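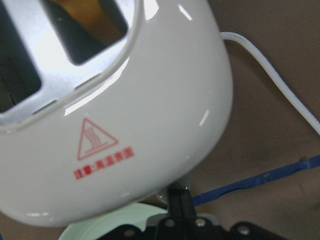
*White toaster, two slots. Part of the machine.*

Bought a kettle in February that wants my email address. Not going to tell you the brand. It boils water, same as the old one, but first there's an account to make, a password with a symbol in it, and a page of terms I scrolled past like everybody does. 7 minutes before tea.

So this is a piece about repair, and about things you can't own all the way anymore. I've been chewing on it for weeks and it's due tonight, so here goes.

My street in Stadurberg used to have a fix-it shop. Malik's. Narrow place, smelled of solder and somebody's lunch. You brought in a lamp, you got a paper ticket, you came back whenever. Razia Kakakhel ran the counter for years and she'd tell you flat out if the thing wasn't worth saving. Usually it was. A cord, a switch, a spring. Four bucks, sometimes less. It's a phone case store now.

Why did it close? Rent, sure. But Razia says the work dried up first. Stuff came in glued shut. Screws with heads no driver fits. Parts you could only get if you were an "authorized partner," and the price of that was 300 a month before you'd fixed a single thing.

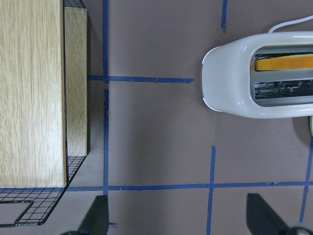
*Toaster on the right, light oak and a wire rack on the left.*

People say nobody wants to fix things, they want new. I don't buy it. Wyn Gwynne across the hall has had the same vacuum since her kids were small, and she cried, really cried, when the company quit selling the belts. A rubber belt! Probably costs pennies to make. She ended up ordering a bag of wrong-size ones and stretching them over the radiator. Worked for 2 months.

And the smart stuff is worse. Shamim Bajwa had a Ludell thermostat, nice one, and then Ludell shut the servers down. Thermostat still on the wall. Still lit up. Wouldn't hold a tempature to save its life. What do you call that? She paid for it. I'd call it taking something back.

I know the counter argument. Sealed is safer, sealed is thinner, updates keep out the bad guys. Fine, some of that's true for a phone. A phone is a computer. Tell me what a kettle needs updating for.
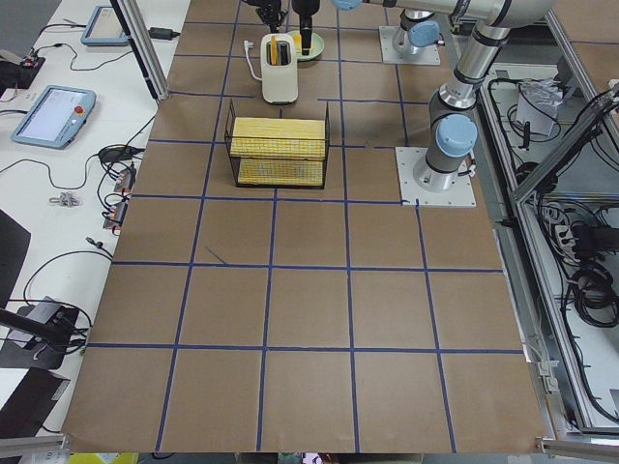
*Two slices up, plug and cord off to the left.*

What I'd ask for is small. Sell the parts for ten years. Use normal screws. Print the manual. If you shut teh servers off, leave the thing working without them. Urgate has a town rule sort of like this for big appliances and the stores there didn't go under, they grumbled and put up a parts shelf.

Write to your council person. I did, no answer yet. Anyway the kettle's going back.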